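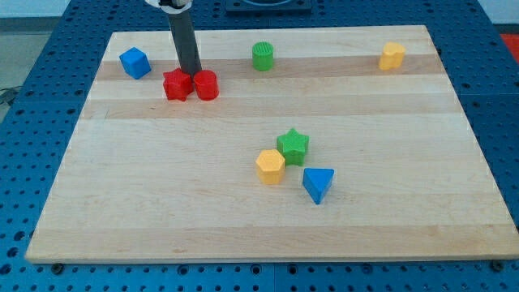 Drindau Bench Top Kit
Work surface, mounting hardware and block set for small robot arms

Made to order in the Villthorpe shared workshop. Designed by Milagros Apaza.

Overview

The Drindau Bench Top is a wooden work surface for people building or running a small robot arm at home or in a shared shop. It bolts down onto a perforated platform and gives the arm a flat, plain area to work over. The kit comes with a set of colored blocks in different shapes for pick-and-place and sorting practice.

The design started as a replacement for a sheet of painted hardboard that had bowed in the middle. A gripper set to close at one height on the left side of the sheet would miss on the right. The wooden board is stiffer, and it can be sanded and oiled again when it gets scratched.

The arm, its controller and the perforated platform are not part of the kit. The board will sit on any flat platform with a regular hole grid, as long as the bolts pass through it and there is room underneath for a washer and nut.

What you get

Wooden board, strip construction, sanded on both sides, edges lightly rounded
Dark round-head bolts with washers and nuts
Block set in red, blue, green and yellow
Drilling guide on paper, full size
One sheet of fine sandpaper

The blocks

The shapes include a cube, cylinders, stars, a hexagon, a triangle and a lobed piece that most people call the heart. The cube and the hexagon are the easy ones, with flat sides for the gripper to close on. The stars are harder. If the fingers meet one of them on a point, the block turns as it lifts, so expect to spend some time on the approach angle.

The blocks are 3D printed and several have a textured top. This helps if you are using a camera, as a glossy top can throw a bright spot that reads as a different color. Print files come with the order, so a lost block can be made again on any home printer. Please keep to the same colors if you are already using them for sorting.

Wood color

The board is pale, with bands running from cream to a warmer honey shade. The tone varies from strip to strip and small dark marks in the grain are normal. We do not stain or match the strips. If your color detection has trouble with yellow blocks on the warmer bands, adjust the lighting before you change the thresholds. A soft light from the side works well in our shop.

Fitting the board

Clear the platform and brush out the holes. Tape the paper guide to the board and check it against your own hole spacing before drilling. Drill from the top face with a scrap piece clamped below, or the back will splinter.

Set the board down and put in the front bolts first, finger tight. Check that the board clears the base plate of the arm. Then tighten with a hand driver, a little on each side in turn. Do not use a power driver here — it will crush the wood under the bolt head and the board will never sit quite flat again.

When the board is in place, run the arm slowly over the whole surface with the gripper open and no blocks out. Reset your table height in software before picking anything up. Owners moving over from a thinner top have driven the fingers into the wood by skipping this step.

Care

Wipe with a dry cloth. Oil lightly in December if your shop is heated through the winter. Loosen the bolts a half turn first and tighten them again the next day.

Ordering

Boards are built in batches of 7. The next batch closes on 13th July. The full kit is $80, and the block set can be ordered without the board. Allow 3 weeks from the closing date. Pickup is from the Villthorpe workshop or the Levomholm tool library, or we can ship it flat.

Also from the same bench: Ostrowski cable clips, sold in packs of 2, for keeping the arm's cable off the floor.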